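首页 | 科学小词典 | 生活材料 | 动手做 | 留言

软布包为什么会起皱

布由纱线织成。竖着的纱叫经纱，横着的纱叫纬纱，两组纱一上一下交错，就成了布面。纱线很细，容易弯，所以布可以折叠，也可以团起来。硬纸盒做不到这一点，纸板折过一次，折痕处的纤维就受损了。

布包没有硬骨架。装满东西时，里面的物品从内向外顶住布面，包就鼓起来。物品取出后，布失去支撑，在重力作用下塌向桌面。布的面积没有变，占的空间却变小了，多出来的部分只能叠在一起，形成褶皱。

褶皱分两种。一种是临时的，用手抹平就会消失。另一种是压出来的，布被重物压了很久，纤维已经适应了弯曲的形状，需要用蒸汽或熨斗处理。熨斗请交给大人使用。

提手的做法不同。提手要承受整个包的重量，通常用较厚的织带，织得比包身密，两端缝牢。织带也能弯，但弯得比较缓，放在平面上常常形成一个长长的弧，不会像包身那样皱成一团。

深色的布吸收大部分光。布面平整时，看上去几乎是同一种颜色。有了褶皱以后，朝向光的一侧反射稍多，显出灰色的亮线；背光的一侧更暗。画家画布料时，先画的往往就是这些亮线。
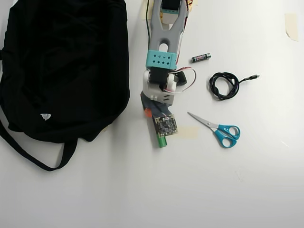 塔拉斯·伊万尼申补充说，同一个包换到窗边，亮线的位置会跟着变，因为光来的方向变了。

动手做：取一个空布包，放在桌上，用手电筒从左侧照，再从右侧照，把两次看到的亮线画下来。画2张图，并排比较。然后往包里放一条毛巾，看哪些褶皱消失了。

最后更新：2026年10月7日

读者留言

Tyra Kvam：我家的帆布包褶皱很少，是不是布厚的缘故？

Ekrem Yaman：应该是。厚布不容易弯，折出来的褶又大又少。

Régis Pichon：毛巾放进去以后，底部的褶没有消失，只有两侧的平了。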